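The woman who mends Gurnwood's knitwear

She asked me not to use her name, on the grounds that she has enough jumpers to be getting on with. Fair enough. There is a waiting list, and I was given tea on the understanding that I wasn't trying to jump it.

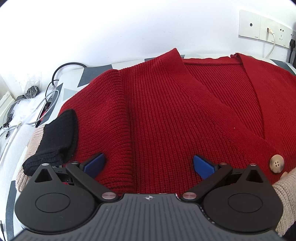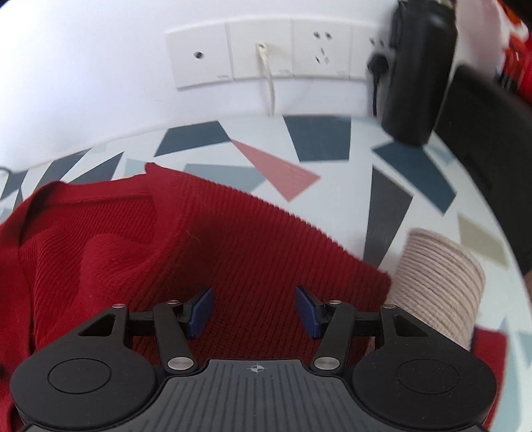
Red ribbed knitwear on a patterned cloth.

She has been mending other people's woollens for 18 years, and in that time has formed opinions. Moths, for instance, get too much of the blame. "People come in and say moth the way they'd say burglar," she told me. "Then you look, and it's a seat belt. Or a handbag. Or the cat, and they love the cat, so it's moth."

Elbows are her bread and butter. Cuffs she enjoys. Zips she sends to a man in Hiduretti, who can keep them.

I asked what she thought of visible mending, the fashion for darning a grey sleeve in orange so that everybody can admire your thrift. She took her time over a biscuit. "It's very nice on the young," she said. "I spent years learning to make a darn disappear. Now they want it in mustard."

She does it, all the same, and charges 2 pounds extra. The mustard wool has to come from somewhere.

December is the worst month. Jumpers that have lain in a drawer since spring are suddenly wanted for a family photograph, and their owners ring up sounding wounded. Last winter she had four calls before breakfast, one of them about a sock.

Does she ever turn anything away? "Felted things. If you've boiled it, you've boiled it. I can't knit you a bigger husband, and I can't make that fit the one you've got." I pointed out that a smaller husband would be the easier fix. She said I was welcome to try knitting one.

My own pullover, which I had worn on purpose, had a hole under the arm. She had noticed it at the door. She put me down for April.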